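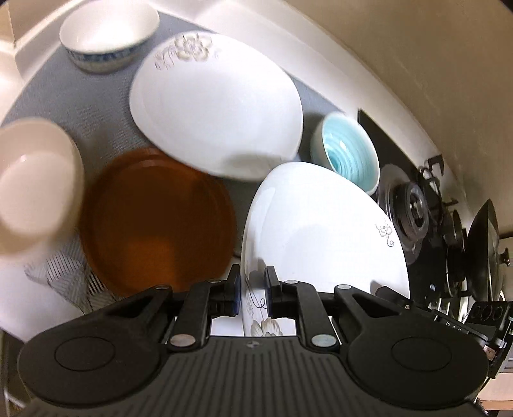

Home | Units | Handouts | Readings | Contact

Household Operations, Unit 12
Handout 2: Draining and Sorting Dishes by Hand

Scope. These notes cover the stage between rinsing and shelving. Washing temperatures and detergents are in the November handout.

1. Surface
A dish mat holds a fixed amount of water and then stops working. The Prilport mat used in the practical absorbs 420 ml. Wring it out before that point. Lay it flat on the counter, with no edge reaching the stove grates.

2. Plates
Plates drain fastest when upright or steeply tilted. Flat plates keep a film of water in the well and a ring under the foot. Hold a plate by the rim, thumb on the face side. Large plates go into the rack first, at the back, one per slot. A plate leaned against another piece counts as temporary and is moved once a slot is free.

3. Bowls
Bowls stay on the mat. Turn them over and prop one side so that air gets in. Check the outer base by touch; unglazed foot rings dry last.

4. Mixed sets
Most home kitchens hold pieces from several sets. Sort by diameter first, then by depth, and by pattern only at the shelf. Printed or painted faces should not rub against a bare foot ring when stacked.

5. Next to a stove
Let burners and grates cool before placing dishes on the same counter. Pans with glass lids stay on the stove side.

Practical: record the dry mass of one plate (the Kozma test plate is 284 g), rinse, drain upright, and weigh again. Repeat with the plate flat. Enter both results on the Unit 12 sheet.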